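The glider that came back to Monard

Elfriede Wiegand was eleven when she first sat in the glider she now looks after. It was parked on the grass at Monard, the canopy was off, and her father told her not to touch the yellow handle. "So of course that's all I remember of it," she says. "The yellow handle, and the smell of the varnish."

The glider is a two-seat wooden trainer. It flew at Monard for most of its working life and was sold when the club went over to glass fibre. After that it passed through four owners, spent a long time in a barn near Kollari and was bought back by the club in pieces. It took Wiegand and a small group six winters to make it fit to fly. Its logbook now shows 3,938 launches, and on most weekends between April and October it adds a few more.

We met in the clubhouse on a Sunday, when the cloud was too low for flying. Members were drinking tea and looking at the windsock. Wiegand had brought the logbooks in a biscuit tin.

She did not set out to restore an aircraft. She trained as a cabinet maker, worked on staircases and fitted kitchens, and flew at weekends. When the club heard that the trainer was for sale, she was sent to look at it as the only member who knew about wood.

"I went up there expecting to say no," she says. "The fuselage was standing on its nose against a wall. There were hens in with it. One wing was under a tarpaulin and the other was in the rafters, and it took us most of the day to get that one down. But I tapped along the spars and they sounded all right, and the owner let me take some ply off to look inside, and the glue was good. I rang the chairman from the lane and said I thought we should have it."

The price has never been made public and she won't give it now. She will say that the trailer cost more.

The first winter was spent taking things apart. Every fitting was removed, labelled and put in a jam jar. The old fabric was stripped off the wings and the rudder, and the group found earlier repairs underneath, a few of them very neat and one made with what she thinks was part of a tea chest.

"That one had to come out," she says. "It had been flying like that for years, mind you."

Much of the work was scarfing in new plywood, where the edges of the old and new sheets are both planed to a long, shallow slope so that they overlap and can be glued. It is slow and can't be rushed by adding people. Wiegand did most of the scarf joints herself and taught two others to do the rest. An inspector came at each stage, before anything was closed up. He was strict about the glue. Each batch had a test piece made from the same pot, with the date written on it, and he broke the pieces himself in a vice.

"You want the wood to break and the joint to stay," she says. "He'd look at the break with a torch, and not say anything, and then write something down. You learned to wait."

The workshop was the back half of the hangar, and it was cold. Glue of the type they used needs to be kept at 20 degrees while it cures, so they built a tent from old curtains and put a heater at one end. In the second winter a wing spent so long in the tent that somebody hung a sign on it with a room number.
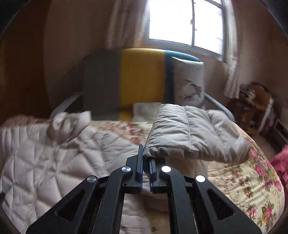 The wings were covered in the fourth winter. Wiegand had never worked with fabric and asked for help from Jasmina Radulović, who had covered several gliders at a workshop in Pikness before retiring. Radulović came for a week to show them how and ended up staying in the project until the end.

"They had bought the right cloth and the wrong needles," says Radulović, who joined us at the table halfway through the morning. "Otherwise they were quite well prepared."

She had them practise on an old tailplane first. The cloth is glued down around the edges, shrunk with an iron and then stitched to the ribs, with a knot at every stitch that has to be pulled up the same way each time. The spacing is set out in the repair manual. After the stitching come tapes over the ribs, then coats of dope, then more coats of dope.

"People like the ironing," Radulović says. "It goes from baggy to tight in front of you. They don't like the stitching so much, you lose people at the stitching. One man said his back hurt and I didn't see him again till it was painted."

She kept a tally of the knots in pencil on the inside of a cupboard door. For the right wing it came to 1,086. She didn't keep one for the left.

I asked whether the two women had ever disagreed. Both said yes at once. The longest argument was over the colour. The club's oldest photographs of the glider are black and white, and members who had flown it remembered it as cream, ivory, pale yellow or, in one case, light green. Wiegand found a flake of original paint under a hinge and wanted to match it. Radulović thought the flake had darkened and that the real shade had been lighter.

"We painted two boards and put them outside for a summer," says Wiegand. "At the end of the summer they looked the same. So we used mine."

"It's a bit dark," says Radulović.

The registration letters on the fuselage were copied from the photographs, along with the name painted on the nose, Ye. It has been called that since before either of them joined. One account says that it was the start of a longer name and the painter was called away to lunch. Another says it was the nickname of an instructor's dog. Wiegand has asked everybody she could find and has stopped asking.

The first flight after the restoration was on a still evening in May, just before seven. The club's chief instructor flew it alone, on the winch, to a low height and straight ahead. Wiegand ran the wing tip for the launch. She says she had meant to watch the landing and found that she was looking at the cable instead, checking that it had dropped cleanly.

"He got out and said the ailerons were heavy. I said they were always heavy. Then we put it up again."

Her own turn came the following week, in the back seat, and her first solo in it the week after that. She describes it as an easy aircraft that does nothing quickly. It does not go far against the wind. On a good day it will stay up for as long as the pilot can stand the seat. Her longest flight in it so far was over five hours, which she says was too long.

"You hear more in it than in the modern ones. There's a creak in the turn, on the left side. The first time I heard it I went through every joint in my head. It's the seat back against the frame. I know that now but I still listen to it."

The club uses the trainer for visitors' flights and for any member who wants to be checked out on it. Younger pilots were not keen at first. The instruments are few, there is no computer, and it has to be put away properly after flying, dry and level, with the covers on. Two of the juniors have since done their first solo in it, and one has asked to learn the woodwork.

Keeping it going takes up most of the winter even now. The fuselage is inspected each November, the drain holes are cleared, and the underside of the nose needs new paint every other year from sitting on wet grass. The skid was replaced last spring. Wiegand made it from ash that she had been saving for a staircase.

There is talk of another project. A single-seater of about the same age is for sale, also in pieces, and the owner has written to the club twice. Wiegand has seen the photographs but has not been to look at it.

"If I go, I'll tap on it, and then I'm lost," she says.

Radulović says that she would help with the covering, provided somebody else bought the needles. She also wants a better heater.

By the time we had finished with the logbooks the cloud had lifted a little at the western end of the airfield. The instructor went out to look at it and came back in again. Wiegand put the books back in the tin in date order and went to the hangar to see whether the covers were dry.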